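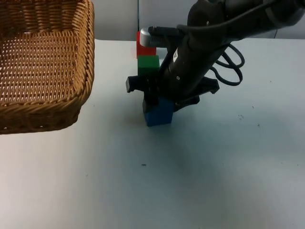 Skinska – 'Kandach' reissue, finally

Sep 14, 2019

Right, quick one as the van's being loaded and I've got half an hour. The Skinska reissue is happening. Double LP, plus a CD for those who keep asking (you know who you are). Out through Cevow, same as the live one. Pre-orders open tonight on the shop page, should be up by the time you read this. If it isn't, refresh, give it a bit, then email me.

What you get. All of the original 'Kandach' album, remastered from the first-generation tapes and not from the CD master like the 2004-ish bootleg that keeps turning up at fairs. Side four is stuff that's never been out. Two songs from the rehearsal demo, the long version of 'Salt Engine' with the middle bit put back in, and a instrumental that never got a proper title. It says 'Won' on the tape box in biro so that's what it's called now.

Vinyl is 1000 copies. 300 of those on dark green, the rest black. Green is mail order only, one per person please, and yes I do check the addresses. Black will be in shops. CD has the same tracks plus 5 live ones from the March tour, taken off the desk. Sound on those is rough for the first song, vocals far too loud, then someone wakes up and it's fine. We left it alone.

Wondimu Weldu did the remaster. He played second guitar on that whole tour and had the tapes at his mum's, in a cupboard next to the boiler, so we were lucky really. Two reels needed baking. He's taken the drums up a touch and got rid of the hiss at the start of 'Low Ceiling', otherwise it's the record as you remember it, just with some bottom end. I asked him for a few words for the mailout and this is what came back by text: "It's heavier. The bass is there now. Tell them to turn it up." So there you are.

Sleeve is the original painting, rescanned, gatefold this time. Lyrics on the inners. Plus a booklet with flyers, set lists, the letter from the pressing plant refusing the first sleeve, and a long interview with the band done over two evenings. They don't agree about much. Good read though. Lyrics to 'Widow's Mile' are printed correctly for the first time, a few of you will be suprised by the second verse.

Test pressings came back last week. Side two had a click near the run-out so it's been recut – that's the reason for the date slipping. New ones sound spot on. Copies ship as soon as they land here, CDs will probably go first. If you order both I'll hold them and send together unless you say otherwise in the notes box. Please use the notes box. Don't message me on three different things, I lose track.

Overseas people, postage has gone up again, sorry. Two LPs cost hardly more to send than one so club together if you've got mates nearby.

Gigs. The band are doing one show for this, playing the album start to finish and then a handful of the early ones. Venue holds 343 and it won't be a bigger one, they were asked and said no. Mailing list gets first go at tickets, code comes in a separate email, don't share it round. Doors early as there's a curfew and the support are on for forty minutes. Shirts on the night – the old logo, black only, all sizes up to 3XL. Any left over go on the shop afterwards.

Other bits. The split seven inch is sold out here, try the distros. Patches are back in. The 'Kandach' tape version is something I get asked about every week and the answer is maybe, depends how the LP does. And if you ordered the live album and it turned up with a split seam, send me a photo of the corner and I'll post a spare sleeve, have a box of them under the desk.

Thats it. Van's waiting. Back on emails after the weekend so bear with me on replies.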